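3.2 National pledges and district delivery

The gap between what governments promise at climate talks and what local offices are able to carry out has been described many times, mostly from the side of the donor. We looked at it from the side of the district. Our material comes from Gerbridge and Orken, two highland districts that were named in the same national plan and given the same target: a cut in emissions from cooking fuel and brick firing, to be met within ten years of the pledge.

The plan was drafted in the capital in December, a few weeks after the talks closed. Neither district office was asked for figures beforehand. The officials we interviewed in Gerbridge first saw their target in a printed summary, with the baseline already filled in. In Orken the office received a longer version, but the annex on finance was missing and was never sent. Both offices treated the target as binding all the same and moved staff from road maintenance and water supply to work on it.

We held 40 interviews with district staff, kiln owners and members of household fuel groups. We also read the minutes of the joint planning meetings, which run to 330 pages. The last meeting we cover took place on June 12, 2021. Where the minutes and the interviews disagreed on a date or a sum, we used the minutes.
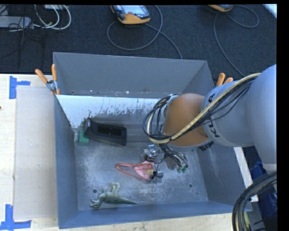 Ayantu Woldemariam

Figure 3.

Money reached the two districts by different routes. Gerbridge was paid through the regional treasury and had to wait for each quarter's report to be approved before the next payment was released. Orken was paid through the Bogale fund, which asked for one report a year but kept back part of the grant until that report had been checked. By the end of the second year Orken had signed up 1,784 households to the stove scheme. Gerbridge had a smaller scheme and had put most of its grant into the kilns.

The kiln owners in Gerbridge were willing to change fuel but unwilling to borrow. Several said they would have accepted a loan of 90 days or less, to be repaid after the dry season, but the national rules allowed only loans of a year or longer. Ambaye, in his study of the Plostero valley, reports the same complaint from lime burners and traces it to the wording of the national plan. Our interviews support that reading for Gerbridge. In Orken the question did not come up, as the district had no kilns in the scheme, and the delays recorded in its minutes concern the held-back part of the grant.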